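Film night projection guide – part 3: setting up the screening
Last changed 11 March 2019, Lihua Deng

Read parts 1 and 2 first if you haven't. This bit covers the Onura projector, the Melis player and the sound. Doors-open jobs are in part 4. Allow an hour, more if it's your first go.
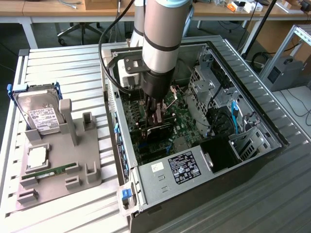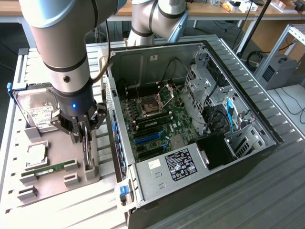 Before you start

You need: the projector, its remote, the player, the long video lead (yellow tape on both ends), two speakers, the film, the spare film. Always a spare film. We had a scratched copy of the main feature at Korncombe last October and ended up showing cartoons to a room full of grown-ups.

3.1 Projector

1. Trolley goes on the floor marks, centre aisle. Brakes on, both wheels.
2. Lens cap off. Put it in the trolley drawer, not your pocket.
3. Plug in, press power once. Light goes orange then green. Don't press again while its orange.
4. Wait for the logo. Slow, leave it.
5. Zoom first, then focus. If you focus first you'll only do it twice.
6. Picture should fill the screen edge to edge on a widescreen film. Older films leave black bars at the sides – correct, leave them alone. Do not stretch it. People will ask you to stretch it.

CAUTION: do not look into the lens with the lamp on. Keep children off the trolley.

NOTE: lamp hours show in Menu > Info. Under 300 hours left, write it in the book. Under 200, tell Lihua the same night so a new lamp can be ordered.

3.2 Player

1. Video lead into OUT 1. OUT 2 is sound only and gives you a blank screen.
2. Load the film, let it get to the main menu, then pause.
3. Set language and subtitles now. Subtitles ON for every film, English ones too, that's the house rule.
4. Play the first five minutes right through. Then skip to the middle, play a bit there.
5. Back to the start. Skip the trailers by hand, the player won't remember.

If it freezes: stop, eject, wipe from the centre outwards, reload. Freezes again in the same place, use the spare.

3.3 Sound

1. Speakers either side of the screen, turned in slightly towards the back row.
2. Amp on LAST. Amp off FIRST at the end. Otherwise you get the bang.
3. Start at 32 on the dial. An empty room sounds louder than a full one so you will probaly need to go up once people are in.
4. Check a talking scene and a noisy scene. Set it by the talking.
5. Walk to the back row and listen. Yes really walk.

Nundier hall only: the left wall socket is dead. Run the extension from the kitchen side and tape it down across the doorway. Seats nearly 400 with the balcony open, so for that one use the big speakers (see part 6).

3.4 Interval and finish

– Pause at the marked time on the running sheet, house lights up, lamp stays ON.
– Credits run to the end, lights at half.
– After: amp off, player off, projector off. Leave the projector plugged in until the fan stops, then unplug.
– Film back in its own case. Check the case.

Faults go in the red book with the title of the film and the time it happened.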